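Rumeck Event Supply – Customer Care
Support ticket: balloons losing air at the neck before installation
Status: Closed
Opened: Feb 17, 2025
Category: Latex balloons / Inflation and tying
Product: Kanine matte latex balloons, light blue
Related equipment: Dinu electric inflator, two-nozzle model
Submitted by: Facilities office, Fodier Community Hall
Priority: Normal

1. Issue as reported

The customer is preparing a balloon garland for the entrance of the main hall and has inflated 36 balloons from one bag. The balloons were inflated in the afternoon and stored overnight in an adjoining room with the door closed. On the following morning a number of them had become visibly smaller and soft to the touch. The remainder had kept their size.

The customer states that no balloon burst during inflation or storage. The affected balloons did not come from one part of the room, and both nozzles of the inflator had been in use. The customer asks whether the bag is defective, whether the inflator should be returned for inspection, and whether the balloons already tied can be saved.

2. First response from Customer Care

Thank you for your report. Overnight loss of size in air-filled latex balloons has several possible causes, and most of them can be checked on site without special equipment. Before a return is authorized, we ask that the following information be added to this ticket:

– The batch code printed on the back of the bag, beside the hanging hole.
– The method used to close the balloons (hand knot, clip or other closure).
– The approximate temperature of the room in which the balloons were stored, during the day and at night.
– Whether a sizing template or sizing box was used.
– Whether the balloons were handled, moved or stacked after they were tied.

Please do not discard the soft balloons. They will be needed for the checks in section 4.

3. Information supplied by the customer

The batch code was supplied and has been matched to our delivery record. No other ticket is open for this batch.

All balloons were closed with a hand knot. Two members of staff shared the work. One had tied balloons for earlier events at the hall. The other was doing so for the first time and reported sore fingers by the end of the afternoon.

The storage room is heated during office hours only. The customer has no thermometer in that room but describes it as cool in the morning.

A sizing box was used for the larger balloons. The smaller balloons were sized by eye.

The balloons were placed in large clear bags after tying and carried to the storage room. The bags were not stacked.

4. Checks requested and results

Check 4.1 – Temperature

Air takes up less room when it is cold, and a balloon filled in a warm hall will look smaller in a cool storage room. The customer was asked to bring the soft balloons back into the hall, leave them there for 2 hours and compare them with the sizing box again.

Result: The balloons that had kept most of their size filled the box as before. The soft balloons improved slightly but remained undersized. Temperature was recorded as a minor factor and does not explain the fault.

Check 4.2 – Inflator nozzles

The customer was asked to inflate one balloon on each nozzle of the Dinu inflator, close both in the same way and leave them side by side for the rest of the day.

Result: No difference between the two. The inflator was ruled out. An inflator has no effect on a balloon once the balloon has been removed from the nozzle and closed, but an uneven nozzle can scratch the inside of the neck, and for this reason the check is kept in our procedure.

Check 4.3 – Latex

The customer was asked to examine the body of each soft balloon against a window for pale spots, thin patches or pinholes, and then to hold three of them under water in a sink and watch for bubbles.

Result: No spots or thin patches were found. Under water, no bubbles came from the body of any of the three. Slow bubbles came from the knot on each of them.

Check 4.4 – Knots

Following the result of 4.3, the customer was asked to look closely at the knots on both the soft and the firm balloons and to note where on the neck each knot had been tied.

Result: On the firm balloons the knot was tied well down the neck, with a short, even tail and the rolled lip standing clear. On most of the soft balloons the knot was either very close to the rolled lip, with part of the lip caught in the loop, or had been left loose. The customer also reported that several balloons in the second group had felt overfull when tied, and that the knot had been difficult to pull through.

5. Finding

The loss of air is attributed to incomplete closure at the neck. No fault was found in the Kanine balloons or in the Dinu inflator, and neither needs to be returned.

Two conditions contributed. First, some balloons were filled until very little neck was left, which makes a sound knot hard to tie. Second, the neck was not always held shut between the nozzle and the knot. When the neck slips during tying, the loop tightens around a fold of latex and leaves a narrow channel through which air can pass. Such a balloon appears firm for the first few hours.

6. Recommended procedure

The customer was given the following procedure, which replaces the short instructions on the back of the bag for garland work.

6.1 Stretch the empty balloon once lengthwise and once across before placing it on the nozzle. Slide the neck on far enough that the rolled lip sits behind the ridge of the nozzle.

6.2 Inflate in short bursts. Stop while the balloon is still rounded and the neck remains clearly narrower than the body. If the body has begun to extend into the neck and the whole takes on a pear shape, the balloon is overfilled. Let a little air out before closing it.

6.3 Pinch the neck flat immediately under the body, before the balloon leaves the nozzle. Keep the pinch closed until the knot is complete.

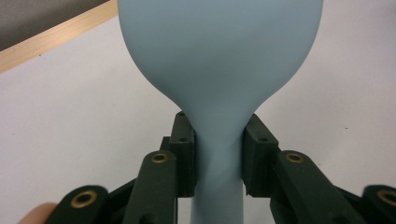
6.4 Draw the neck out below the pinch until there is enough length to pass around two fingers. Do not twist the neck repeatedly. One light turn does no harm, but a tightly wound neck becomes stiff and tends to unwind inside the knot.

6.5 Wrap the neck around the index and middle fingers, tuck the rolled lip through the loop and slide the fingers out while pulling on the lip. The knot should come to rest in the middle of the neck. It should not sit hard against the body, where the latex is under the greatest tension, and it should not take in the lip.

6.6 Give the tail one firm pull. A knot that moves should be retied or the balloon replaced.

6.7 Rest the tied balloons for 80 minutes before they are attached to the garland strip, and set aside any that have softened. This is a short delay compared with the work of replacing a balloon in the middle of a finished garland.

Staff who are new to the work should tie in shorter sessions and change places with a colleague when the fingers become tired. A small amount of cornstarch on the fingertips reduces soreness. Hand cream and oil-based products should be avoided, as they weaken latex.

7. Question on the balloons already tied

The customer asked whether the soft balloons can be refilled. A balloon with a loose knot can sometimes be opened by rolling the knot toward the lip with a blunt tool, but the neck is often marked or torn in the process. For a display that must last through a public event we advise using new balloons. The soft ones may serve as small filler balloons at the back of the garland if they are tied again above the old knot and pass the pull test in 6.6.

The balloons that had kept their size may be used as they are.

8. Question on clips

The customer asked whether plastic closing clips would be a better choice. Clips are suitable and are easier on the hands. They add a little bulk behind the garland strip and should be turned toward the wall. Clips must be placed on a flat, unfolded neck. A clip closed over a crease will leak in the same manner as a poor knot, and the instructions in 6.2 and 6.3 apply equally.

9. Customer follow-up

The customer inflated a replacement set using the procedure in section 6 and left it in the same storage room overnight. All of the new balloons were reported firm the next morning. One had been set aside during the resting period when its knot moved under the pull test.

The customer has asked that the procedure be sent as a one-page sheet for the supply cupboard, as the hall expects to build a larger garland in June. The sheet has been sent to the facilities office by regular mail, together with one bag of closing clips for trial.

10. Internal notes

– Batch record updated: no product fault.
– Inflator warranty unaffected by this ticket.
– Bag instructions: the present wording says "fill and tie" and gives no guidance on holding the neck. A request for revised wording has been passed to the packaging desk.
– Sizing by eye was not the cause of the leak but did contribute to overfilling. A second sizing box has been added to the customer's next order at the customer's request.

Resolution code: Use and handling – guidance given
Ticket closed with the agreement of the customer. Replies to this ticket will reopen it automatically.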